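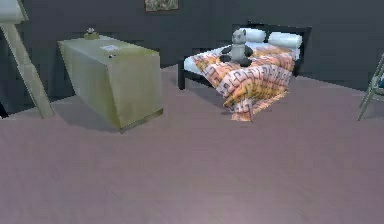

4. Placing the Clirer air sensor

Most set-up guides say the sensor works anywhere. We doubt it. Ours gave two different readings in one room, so take the "whole-home" claim on the box with some salt.

1. Charge the sensor fully. The light goes green after some 40 minutes, whatever the Dantas app tells you.

2. Pick a spot at least 2 feet from any vent or window. 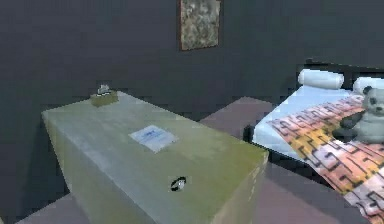 3. Set the sensor down flat and leave it alone overnight. The first readings mean very little. A long, flat-topped piece of furniture will do, even one that already has a few things on it, but keep the far corner by the wall for something else. Air sits still there and the number will look better than it should.

CAUTION: Do not cover the slots on the back.

4. Open the app and write down the dust number. Ignore the smiley face.
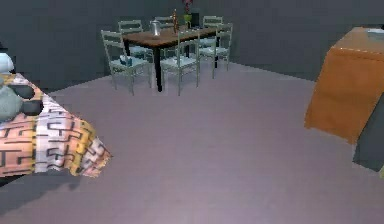 5. Move the sensor to the next room and repeat step 3.

Note: Anything over 200 is supposed to set off the alarm. Test this yourself before you trust it. The Mukis filter add-on is optional, and we saw no change with it fitted.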